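12月 作業ノート ログウッドの紫インク、続き

前回の仕込み(ノートではVídalínと呼んでるやつ)、ようやく瓶を開けた。寝かせたのは21日。もっと早く開けるつもりだったのに、年末の片付けやら何やらで気づいたらこんな日数になっていた。ふたを取ったときの匂いは悪くない。ちょっと土っぽくて、古い紅茶の缶みたいな感じ。カビは見あたらず、底に細かい沈殿がうっすら。まあこのくらいは想定内です。

配合のおさらい。Clurkdenで買ったチップを水200ミリリットルに一晩浸けて、翌朝そのまま火にかけた。温度は75度で止めたつもり。つもり、と書いたのは途中で電話に出てしまったからで、戻ったら鍋肌がふつふつ言っていた。一回くらい沸いたかもしれない。次は電話に出ない!

漉したあとミョウバンをひとつまみ、それからアラビアゴム。ゴムはPlirkisの粉を使ったんだけど、毎度のことながらダマになる。お湯を40度くらいまで冷ましてから少しずつ振り入れるとましだった。前に先輩から「ゴムは前の晩に水に浮かべておけ」と言われたのを、全部入れ終わってから思い出した。遅い。

試し書きは例によってTrakuduraの厚手の紙。ガラスペンと、つけペンの太いほうと、竹ペンで三段に分けて書いた。書いた直後は赤みの強い、ぶどうジュースみたいな色。それが乾くにつれて青に寄っていって、昼すぎにはだいぶ落ち着いた紫になった。ここまではすごくいい。問題は薄いところで、線の終わりのかすれた部分がなんだか灰色っぽい。濃いところと薄いところで別のインクみたいに見える。

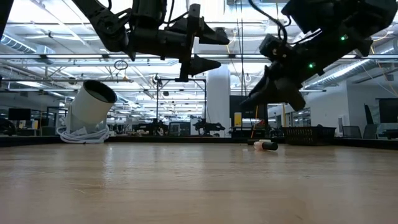 Hjalti Bechの意見では、灰色に転ぶのはミョウバンの量より水のせいじゃないか、とのこと。ログウッドは水に溶けているものですぐ色が動くし、鉄がほんの少し混じっただけでもくすむから、まず精製水で同じものを作って並べてみたら、という話だった。あと、チップを煮た鍋は何製かとも聞かれた。痛いところを突かれた。いつもの琺瑯なんだけど、縁がひとつ欠けて黒い地が出ているんですよね……。あそこから鉄が出てたら、そりゃくすむわ。

というわけで、次の仕込みは二本立てにする。片方はいまの水道水のまま、片方は精製水。鍋はどっちもガラスのビーカーに替える。鍋と水を一緒に替えたら原因がわからなくなるぞと一瞬思ったけど、水道水のほうは鍋だけ替えた比較になるから、これでいいはず。いいよね? 違ってたら誰か余白に書いておいてください。

ついでに耐光性のほうも。南の窓に貼っておいた試し紙、半分を厚紙で隠しておいたのをめくってみたら、境目がもうはっきり出ていた。早いなあ。植物の色だから仕方ないとはいえ、封筒の宛名書きに使いたいという話をもらっているので、このままだとちょっと渡しにくい。日記とかノートの中身用です、と言い張る手はある。没食子インクに混ぜる案は、やると確実に黒くなるので今回は見送り。
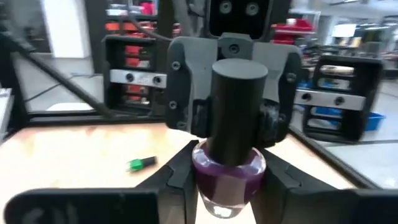
インクの色見本をどう作るかも、そろそろ決めないといけない。紙に塗ったものだけだと、瓶に入った状態の色がぜんぜん伝わらなくて、店先で「黒ですか?」と言われるのがいつものパターン。濃い紫は厚みがあると本当に黒に見える。その点、濃い紫のマニキュアの瓶はよくできていて、カットの入った厚い透明ガラスの縁や肩のところに、明るい藤色が映っている。あの縁の明るさがあるだけで、中身は紫だとちゃんとわかるわけ。うちの試供瓶は薄い丸瓶なので、面のある厚手のガラスに替えたら印象が変わるんじゃないかな。高くつきそうだけど、小さいのを何本か取り寄せて、水で割ったVídalínを詰めて比べてみたい。キャップは黒でいい。白いのは指の跡がすぐ紫になる。

沈殿の件を書き忘れていた。コーヒーフィルターで二度漉して、上澄みだけ別の瓶に移してある。残りの泥みたいなやつは捨てずに棚の下の段。乾かして顔料っぽく使えないか試したいので、間違って流さないでください(前科あり、犯人は私)。

あと竹ペンの先がまた割れた。削り直しは明日。防腐にクローブを入れるかどうかは保留で、匂いが勝ちすぎるという声もあるし、私は好きなんだけどなあ。

買うもの:精製水、コーヒーフィルター、ビーカー一つ、厚手の小瓶の見積もり。ミョウバンはまだある。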